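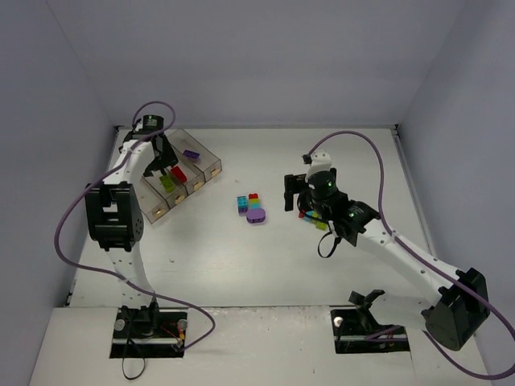 The owner of Stiltarano, a small bakery on the edge of town, starts work when her neighbours are still in bed. She asked me not to print her name, as she says the bread should be known and the baker can stay in the kitchen. We spoke on Sunday, March 10, 2019, the one morning when the ovens are off.

She learned the trade from her grandmother, but for many years she worked in an office. "I was good with invoices," she told me. "Then one October I took my holidays and baked every day of them. When I came back to my desk I was already thinking about flour."

The first loan came through Desjardins, after three visits and a lot of paper. With it she bought a used oven and the mixer which she calls by its maker's name, Zerkuver, like a colleague. "Zerkuver is slow in winter," she said. "You must give it eight minutes with nothing inside. I do the same with myself, with coffee."

Her rye loaf weighs 900 grams and has not changed from the beginning. Customers have asked for a smaller one. She tried it during one spring and was not content with the crust. "A small rye is dry the next day. I prefer that people cut the big one in half and share it with the neighbour."

I asked about the price of butter, and she took from a drawer a notebook with grey covers, where she writes each delivery. The last page showed 662 dollars for the month. "It is the butter that decides if I have a good year," she said, and put the notebook back.

On Fridays she makes the Julloteo, a braided bun with cardamom and orange peel, whose recipe she will not give. The line for it begins outside before the door is open. She has refused two offers to sell it in supermarkets - one of them, she admits, was generous.

Does she want a second shop? She looked at the clock, because the sourdough had to be fed. "Ask me when my knees are younger," she said, and went to find her apron.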